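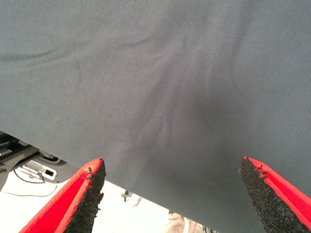
Reece Hulme

The cloth-handling cell at the Findamis workwear plant in Cullholm is back on two shifts after a pad change and a full reset of its wrist camera. The work took most of a shift and a half in October, longer than the plant had planned for, and it has led to a new inspection step that operators now carry out at every changeover.

The cell picks single panels of gray twill and feeds them to a hemming line. It was installed by Garside, a local integrator, and runs on a Levico controller with a two-finger gripper. Each finger has a red outer shell and a black textured pad on the inner face. The pads do the gripping. They are treated as wear parts, bonded to the shell and replaced in pairs.

Garside had rated the pads for around 2,000 picks on light cotton. Twill is harder on them. The weave has a raised diagonal, and when the fingers close on a fold the fabric drags across the pad before it settles. The set that came off in October had logged 1,188 picks on the controller's counter.

Osaze Babalola, who looks after the automated equipment at Findamis, noticed the wear on the wrist camera feed during a slow-speed check. The fingers were stopped with their tips just beneath the lower edge of a panel, at the point where the cloth bunches, and the gap between them was wide open. At that angle the inner faces of both pads show clearly. The right one had a small chip or tear near its upper corner, where the black material meets the red shell. The left pad was pitted and slightly ragged at the edge near the tip.

"The pads always look rough, so you stop seeing it," Babalola said. "The corner was the part I didn't like. If the corner goes, the fold can walk out sideways."

Fault records from the controller supported him. The cell logs a slip whenever the fingers close past a set width, meaning the fold has left the grip or was never in it. The log held 321 slips for the life of the pad set, with most of them in the last third of the count. Operators had been clearing the faults by hand and restarting. Findamis had put the rise down to a change in how the panels were being stacked upstream, and had spent some time adjusting the stacking table with little result.

The cell was locked out at the end of the early shift. Air was bled from the gripper, the arm was parked in its service position, and both fingers came off at the quick-change plate. Stuart Clegg of Garside did the pad work on a bench next to the cell.

According to Clegg, the old pads have to be lifted from the base of the finger toward the tip. Working the other way tends to leave a strip of adhesive under the pointed end, and a new pad laid over that strip sits high. The error is too small to see from the front, but it closes the tips before the rest of the face makes contact. He scraped both shells clean, wiped them down and left them to dry, then pressed the new pads on in a jig that holds the shell at a fixed angle. They stayed clamped overnight.

Clegg also checked the shells for cracks near the tips and found none. He trimmed the upper corner of each new pad to a small radius. The supplied pads have square corners, which stand slightly proud of the shell and catch on the cloth during the upward approach. The trim is now part of the build sheet for this cell.

Refitting the fingers was quick. Resetting the camera was slower. The camera sits at the wrist and looks along the fingers toward the cloth, and the software finds the pick point from the pattern of folds where the sheet gathers. It relies on the difference between the shaded creases and the lighter cloth on either side. It also uses the red shells as a fixed reference, with a stored template of where each fingertip should appear.

New pads changed the outline of the tips enough for the template match to fall below its limit. The controller refused to leave manual mode. Dean Holroyd, a controls technician at Garside, reloaded the finger template and ran the alignment routine, which passed on the second attempt. On the first, the match on the left finger drifted as the arm moved through its approach. Holroyd traced this to the exposure setting. The work surface under the cloth is pale and the overhead lights are strong, so the lower part of the view comes up nearly white. He brought the exposure down one step and moved the measuring zone up onto the fabric.

"The camera was setting itself from the table," Holroyd said. "The cloth is what we need to see, and it's mid-gray with very shallow folds. Give it the wrong target and half the creases go flat."

He also widened the area that the software ignores in the lower left of the view. Cabling and mounting hardware sit on that side, and the edge of the panel crosses above them at a slant. The curve of a black cable on the pale surface had in a few stored frames been read as a cloth edge. The fault was rare and had not caused a stop, but it added a second search pass each time it happened.

Loose items on the surface are a separate matter. The cleaning instructions for the cell have been changed so that the surface is cleared before any alignment run. Small metallic parts with a shadow beside them can be mistaken for a feature when the template is being stored, and soft scraps can be mistaken for cloth. Neither matters much in normal running, according to Holroyd, when the search zone is limited to the panel.

Test picks began at a quarter speed. Findamis used offcuts for the first of them and moved to full panels once the closing width had settled. New pads are thicker than worn ones, so the grip width had to be opened up and the slip limit moved with it. Leaving the old limit in place would have let real slips go unreported. The closing force was then lowered a little, as fresh pads hold the twill with less pressure and leave a fainter mark at the fold.

Two settings were left alone. The approach height still brings the tips up just short of the fabric before the final move, and the pause at that point is unchanged. Garside had suggested shortening the pause to recover cycle time. Findamis declined for now. The sheet swings slightly after the feed clamp lets go, and the plant wants more running hours on the new pads before it takes anything out of the sequence.

The inspection step at changeover is simple. The operator calls a stored position that opens the fingers and turns the wrist so that the inner faces can be reached with a flashlight. Both pads are checked along the tip and the upper corner, and pressed with a gloved thumb for lifting at the bond line. Any tear longer than 5 millimeters means a pad change before the next run. Shorter damage is written on the cell sheet and looked at again at the next changeover. The right pad from the October set would have been allowed to run under the length rule, Babalola said, but the slip count would have caught it.

That count now has its own alarm. The controller compares slips over the last hundred picks with the figure recorded just after the pad change, and puts up a yellow message when the rate doubles. It does not stop the cell. A shift lead has to acknowledge it and note which fabric was running.

Dean Bainbridge, production manager at Findamis, said the plant had bought three spare pad sets and a second pair of fingers. The spare fingers will be fitted with pads in advance and kept in the jig, so that the next change can be made without the overnight wait. The camera template will still need to be reloaded each time. Holroyd has stored one for each pair, selected from the service menu.

Garside is trying a denser pad material on a bench rig at its own workshop. Findamis has supplied offcuts of the same gray twill for the trial, along with two of the used pads.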